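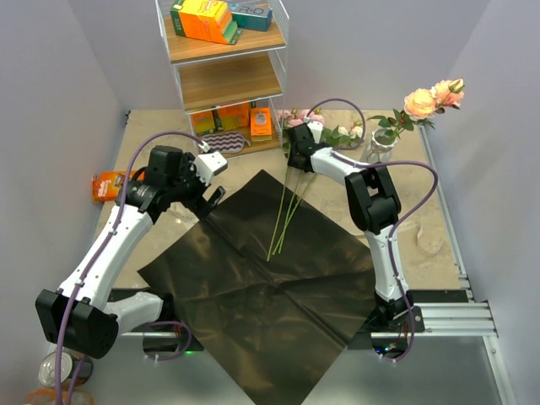

Black wrap, corner up, stems on.

February, 6.40 am
Posted by Zodwa Gumede

Quick one before I have to get the kids out the door. A few of you asked about wrapping bunches in black after the last post, so — notes, in no order.

Go square. I used to cut rectangles off the roll and wonder why one side always came up short. A square turned on its point gives you a corner behind the blooms and a corner hanging down the front, and the two sides fold in like you're doing up a dressing gown. Let the bottom corner hang over the edge of the bench, it's fine.

Creases. If your sheets come folded you'll get a big cross through the middle. Black with a bit of shine shows every one of them. I've tried a cool iron through a tea towel (meh) and rolling them overnight round a bit of postage tube (better). Mostly I just leave it. Once it's gathered up and tied the creases get lost in the pleats and no customer has ever said a word.

Stems. Fan them a little up top, pinch them in at the cut ends. Lay them on the upper half of the sheet, not smack in the middle or you end up with a great wad of paper round the bottom and nowhere to tie. Long skinny stems are the worst for rolling away on you so do those first and get a rubber band on.

Then left side over, right side over, scrunch, ribbon. I like a dusty pink or plain cream on black. Gold looks like a funeral director's Christmas party, sorry Mum.

Cost — I got a pack of 100 sheets from Jallomora and I've still got 19 left from before Christmas, so it goes a long way if you don't stuff up too many. Their tissue is too thin tho, tears if you look at it. Get that somewhere else.

Someone asked what I do for colour when the wrap is so dark. White, apricot, anything pale. Deep red just dissapears.

Ok shoes, lunchboxes, gone. Will do the ribbon post next, promise.

Last updated: February

Comments

Palesa Pretorius: Tried the postage tube, left mine in two nights and they came out nearly flat. Cheers!

Shireen Du Plessis: I quite like gold on black :(

Tshepo Swanepoel: What size square for a big bunch? Mine never meet in the middle.

Zodwa Gumede: Tshepo, biggest you can get and trim it. Shireen, sorry!! You and Mum both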